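So the Koltstead deal is off the maybe pile. Bednarek is buying the refinery, or 80 per cent of it, and Girnon keeps the rest. I've got 2000 shares in Girnon (don't laugh), so I've been glued to this since breakfast.
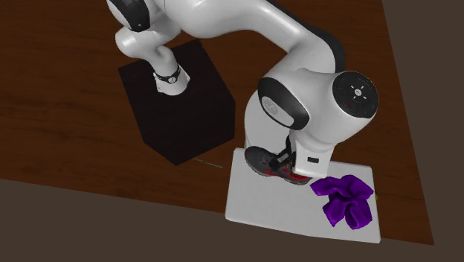

The price looks a bit mean to me! Girnon spent two years doing the place up, and almost 50 people moved over from the Tadine depot to run it.
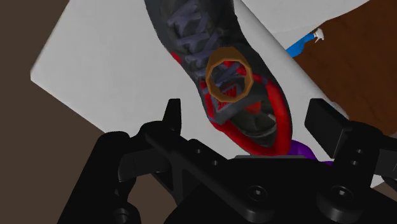 Dark trainer, red trim, laces criss-crossed.

Anyway, I'm not selling yet. There's a shareholder vote later in August and I want to read the small print on the pipeline first

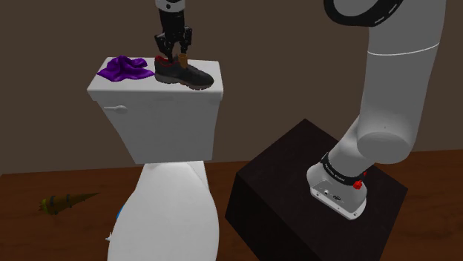 (all of it, with a big pot of tea). More when the papers come through the door.

Posted 05/08/2026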